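Search this site Enter keywords Go

Vomthorpe sets one cup layout for its shared tables

July 6, 2025

Vomthorpe has fixed a standard layout for cups and small waste at the shared tables in its Tran building. It applies to all 38 tables and replaces the mixed arrangement in use up to now, in which each floor chose its own trays and set them out as it liked.

The layout has three parts: plain tapered cups, a pale tray with rounded corners, and a small bin with a hinged lid. Trays and bins are supplied by Jumen under the Traris name. The cups come from existing stock and have no printing on them.

Everything goes to one side of the table and the rest of the surface is kept free for work. The side is set by the position of the nearest aisle. Tables with a bench along the far edge keep their parts toward the bench.
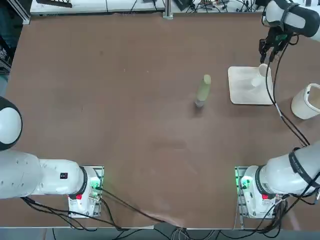

Kazuhiro Ichikawa would have preferred the middle of the table, on the grounds that a tray at one side is a long reach from the opposite corner. Two trays per table would fix that, he added, but they would take up room that people now use for paperwork. The layout will stay as issued until the first review, and the point has been noted for it.

The tray holds up to six cups standing upright. It has a thin raised border, low enough for a cup to be slid over it with one hand. Cups are placed base down, one at a time, and are not nested. During the April trial nested cups were the most common fault recorded. They stuck together at the rim, and pulling them apart often tipped the one below. A cup found on its side is stood up again before anything else on the table is moved.

The tray may be set square to the table or at an angle. An early draft called for it to be parallel with the table edge, but the rule was dropped after the trial, when it was found to make no difference to the time needed to clear a table.
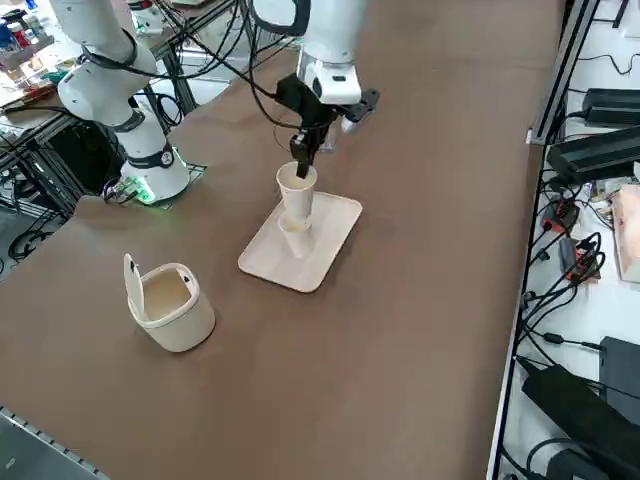 The bin takes stirrers, sugar packets, wrappers and similar dry items. Cups do not go in it. The lid stays up while a table is in use and is closed at the end of the day. Liquids are poured away at the sink before the cup goes back to the tray. Tea bags go in the larger kitchen bins, which are unchanged.

Clearing follows a fixed order. Cups standing on the table are moved to the tray first. The tray is then carried to the kitchen, and the bin is emptied on the second trip. The surface is wiped last, from the far edge toward the near one. In the trial, tables cleared in this order had fewer spills than tables where the tray and bin were carried together. Stacking the bin on the tray is not allowed.

Stock for the change is 900 cups and 100 trays. Trays beyond those in daily use cover washing and breakage. Spare bins are held on the ground floor and are issued against the return of a damaged one.
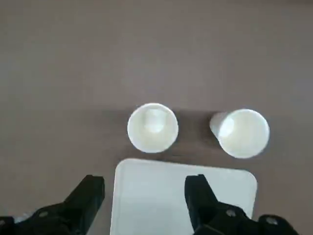
Cups are checked by looking straight down into them. A cup with a dented rim or a soft base is taken out of use, along with any that will not stand level on the tray. Marks on the outside are not a reason to discard a cup. Trays are checked for cracks at the corners and for warping, which shows as a rocking movement when one corner is pressed.

Older trays with handles should be returned to the ground floor store. They are too wide for the new drying rack and will not be kept as spares. Colored cups brought from home may still be used but should be taken away by their owners after use.

The layout does not cover meeting rooms, where water glasses and jugs remain in place. A separate sheet for those rooms is being drafted. Printed copies of the table sheet are available at the ground floor store.

Contact Vomthorpe | Copyright Vomthorpe, all rights reserved | Back to top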